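Prenton Workshop Gallery
Two-Arm Cell: Setup and Upkeep

Posted by Wolfram Brandes

The two-arm cell at Endelitz was sold to us as low maintenance. I have heard that phrase about every machine I have looked after, including one that needed a mop. So this page is for the upkeep, which the sales sheet covers in a single paragraph and which takes up most of my Saturday.

The schedule from Melnyk calls for a full check every 3,000 cycles. I don't know where that number came from and I have asked twice. A cycle in their book is one pick and one place. It doesn't count the times the arm goes out, misses and comes back, and those moves bend a cable exactly as much as the good ones do. Henrike Rathjen and I now go by the hour meter and open things up every 45 hours. If that turns out to be too often, fine, we will have wasted some rags.

What we do at each check:

Wipe the suction cup with a lint-free cloth and look along the lip under a bench lamp. No solvent. The first cup went stiff after a month of solvent, whatever the label on the can said.

Run the finger of the gripper through its full travel by hand with the power off. Feel for grit.

Check the wrist screws against the paint marks. I put the marks on myself when the cell was set up. The app has a "joint health" screen that stayed green the whole week we had a loose wrist, so I trust the paint.

Pull the cable plugs gently, straight back. If one moves, it gets reseated and written in the book.

Move both arms through the reach test with a person at the stop button. Helmut Wendt thinks this step is overdone. Helmut was not in the room when the left arm took a shelf down.

We have been promised an update that makes the reach test unnecessary. It was due in May. I'll believe it when I have run it next to the old test for 50 hours and the two agree.

Spare parts are the other sore point. The cups come in a pack, the seals don't come at all unless you order the whole fitting, and the wait was 21 days last time. Rosemarie Gerlach in purchasing now keeps one fitting ahead. Ask her before you open it.
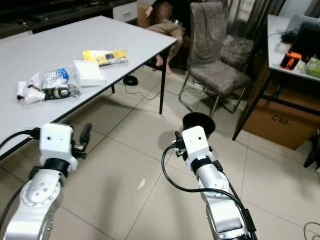
Cable routing is the job I would do over if I had the cell to set up again. Every time a wrist turns, the slack has to go somewhere, and the drawing we were given shows both arms with no cables on them at all. The right arm, with the suction cup, has a black coiled cable looping off the side of the wrist housing and down along the forearm. The left arm, with the gripper, has its cable going into the back of the housing. I'm told the coil takes care of itself. Maybe so, but it gets looked at on the same day as everything else, and Nestor Ambrosio has the book if you find a scuff before I do.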